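# The Ferry Bag

The house in Stesley had to be empty by the end of February, so she took the early ferry over with two suitcases and a roll of trash bags. The agent had left the key under a flat stone, the same place her aunt used to leave it. It was a bad place for a key. Anyone could have found it in 71 years.

She started in the kitchen. The cupboards held what she expected: flour, tea, a can of peaches with the label gone brown. In the drawer by the stove was a notebook in which her aunt had written down every crossing she ever made. The last entry was number 141. The handwriting was small and leaned to the left, and next to most of the numbers there was a word or two about the water. Flat. Flat. Rough after the buoy. Flat. Sick, both ways.

She sat down and read it through. It took until noon.

Her aunt had gone to Trenitz for shoes, for teeth, for the funeral of a woman she did not like. Once she had gone for nothing at all. Crossing 88 said only: wanted to be on it. Crossing 90 was the one they had made together, when the girl was 13 and had been sent to the island for the summer. She remembered the trip well enough. She had dropped her sandwich over the rail and her aunt had handed over her own without saying a word. The notebook said: flat, child hungry.

In the afternoon a man from Doležal came to look at the furniture. He went through the rooms with his hands in his coat pockets. He offered 1,000 for all of it, including the piano, and said he would have to charge her if the piano turned out to be cracked. She told him to leave the piano. He said it was the same price without it. They stood in the hall for a while, and then she signed.

When he was gone she lifted the piano lid and pressed a few keys. Two of them stuck. Her aunt had never played. The piano had come with the house, and the person who sold the house had said the same thing about it.

She worked until the light went. The clothes went into bags for the church, and the papers into one suitcase. The curtains she left hanging. She wrapped the good cups in dish towels and then unwrapped them again, as there was no room.

Her aunt's ferry bag was on a hook behind the door, packed. It always had been. A scarf, a pencil, coins for the coffee machine, a roll of mints. As a girl she had been told never to take anything out of it, not even a mint, in case the weather cleared and there was a boat.

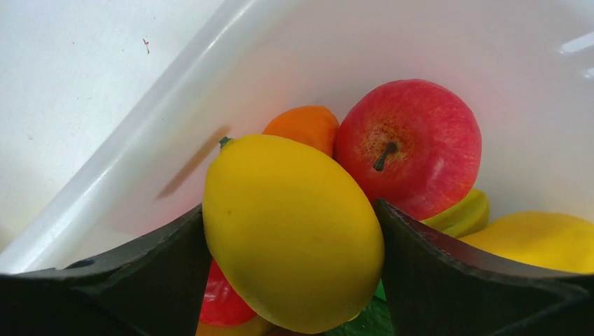
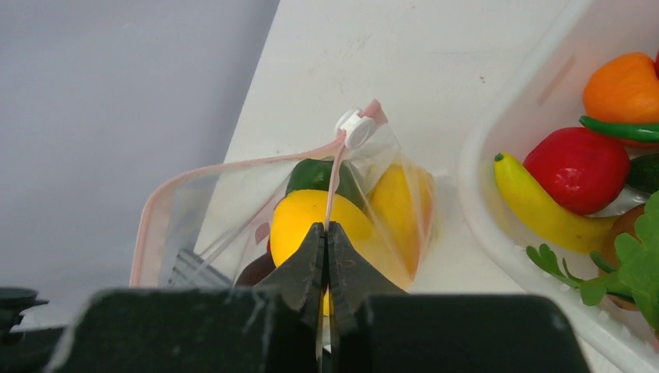 The last ferry left at six. She locked up, put the key back under the stone, and walked down the hill with a suitcase in each hand and the bag over her shoulder. The wind had dropped. There were only a few people on deck, and she found a seat on the side that faced the island.

When they were past the buoy she took out the notebook and the pencil. She wrote 142 under the last number. She looked at the water for some time before she wrote the rest, and by then it was almost too dark to see the page.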